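**Robotic bin picking at returns centers** is the use of robot arms to take mixed, unsorted goods out of open bins at warehouses that handle returned merchandise. The work was long done by hand. Its automation has changed staffing, shift patterns and job content at the sites that adopted it, including the Dretbridge returns center operated by the logistics firm Drulaten, which is the main subject of this article.

## Background

Returned goods reach a warehouse in no fixed order. A bin emptied from a delivery cage may hold bottles, toys, soft packaging and small parts together. Before automation, workers known as *pickers* or *bin hands* stood at a bench, lifted out one item at a time, turned it to find a label and placed it on a belt or in a tray. The job required little formal training but a good deal of practice. It also involved steady reaching and bending, and complaints of sore wrists and shoulders were common on long shifts.

Machines had been used in warehouses for many years to move closed cartons and pallets, which have flat sides and known sizes. Mixed bins were harder. Items lie on top of each other, clear plastic is difficult for sensors to detect, and soft goods change shape when they are lifted. For these reasons bin picking was among the last jobs in the building to be considered for automation.

## Dretbridge site

The Dretbridge center employed 28 bin hands across two shifts when Drulaten announced its plan to automate part of the returns floor. The first trials were run on a test bench in a side room, with household objects placed in a bin by staff from the returns floor. The control software, called Masanja, was developed at Drulaten's engineering office in Tastmont.

Bin hands were asked to choose the test objects. They favored things that had given them trouble at the bench: bottles that rolled, bags that stuck to the bin floor, and soft toys that caught on other goods. The resulting list was kept by the shift leads and revised several times. It later became the basis for the acceptance test that each new cell had to pass before it could be used for live returns.
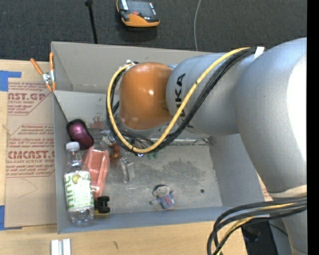

*A KUKA robot arm over a bin of mixed objects, including a plastic bottle, clear packaging and a small fabric doll.*

Three cells were in operation on the returns floor by July of the first year. Each cell replaced one bench. The remaining benches were kept for goods that the cells could not handle and for periods when a cell was stopped.

## Method of work

In normal operation a worker places a bin at the cell and confirms on a screen that it is ready. The software selects an item, plans a path for the arm and attempts a pick. If the pick succeeds, the item is set down on a belt and passes to inspection, which is still done by people. If the same item is missed several times, the cell stops and calls for help with a lamp and a message on the screen.

The person who answers the call is known at Dretbridge as a *cell attendant*. The attendant may move the item by hand, remove it for bench sorting, or mark it as one the cell should skip in the future. The arm is locked while anyone reaches into the bin.

Common reasons for a call include:

- items lying flat against a wall or wedged in a corner of the bin
- clear or shiny packaging
- goods tangled in straps, cords or loose film
- leaking containers, which must be removed and the bin wiped out
- objects too small for the tool in use

Attendants also clean the sensors, check the cables that run along the arm for wear, and exchange picking tools when the type of goods changes. Repairs are left to maintenance technicians.

## Effects on workers

### Job content

The most direct change was in what a bin hand did during a shift. At the bench, a worker handled goods without a break between items. At the cell, the same worker watched several processes, answered calls and kept the work area supplied with full bins. Lifting and reaching declined. Walking increased, as did time spent reading and entering information on a screen.

Opinions among the staff were mixed. Workers who had found the bench tiring generally preferred the new role. Others described it as more stressful, as calls could arrive from two cells at once and the length of each wait was recorded. Some experienced bin hands said that their speed at the bench, which had earned them standing on the floor and sometimes a bonus, no longer counted for much.

### Staffing

Drulaten stated before the trials that no bin hand would be dismissed as a result of the change. The number of bin hands nevertheless fell, as those who left were not replaced and several moved to inspection or dispatch. Seasonal hiring was affected more strongly. The center had regularly taken on temporary workers after the winter holidays, and it reduced this intake once the cells were running overnight.

### Training and pay

Cell attendants received 26 hours of training, divided between classroom sessions and supervised work at a cell. The course covered safe entry, fault messages, tool changes and the handling of damaged goods. Workers who completed it were moved to a higher pay grade. A dispute arose over whether bin hands who covered for attendants during breaks should receive the same rate. It was settled by paying the higher grade for any full hour spent at a cell.

The written part of the course was at first offered only in English. Translated sheets and a spoken version were added after several workers with long service failed the test but performed well in the practical portion.

### Safety

Strain complaints from the returns floor declined after the benches were reduced. New risks were recorded as well, mainly trips on floor cables and pinched fingers during tool changes. The cables were later moved to covered channels. Noise was raised repeatedly by staff working near the vacuum pumps, and the pumps were enclosed.

## Performance

A cell at Dretbridge was expected to handle about 200 items per hour with ordinary goods. An experienced bin hand could exceed this over a short period. The cells were considered useful chiefly for their even pace and for night work, when the benches had been hard to staff.

Results varied with the contents of the bin. Boxed goods and firm plastic containers gave few problems. Clear bags and very soft items accounted for a large part of the calls for help, and the share of goods sent back to the benches remained higher than planned. Changes to lighting and to the inner surfaces of the bins reduced the number of missed picks, though matte linings wore quickly and had to be replaced.

## Later changes

In May 2020 the center rearranged the returns floor so that attendants could stand farther apart. Each attendant was assigned to fixed cells for the whole shift, ending the earlier practice of rotating between cells and benches. The arrangement was unpopular with workers who had used bench time as a change from the screens, and a weekly rotation was brought in as a replacement.

Attendants were also given the ability to write notes directly into Masanja. Until then, observations about difficult goods had been passed to the Tastmont office on paper forms, and replies could take weeks. The notes are read by the engineers who prepare software updates, and shift leads can see which ones have been acted on.

## See also

- Reverse logistics
- Industrial robot
- Job rotation
- Repetitive strain injury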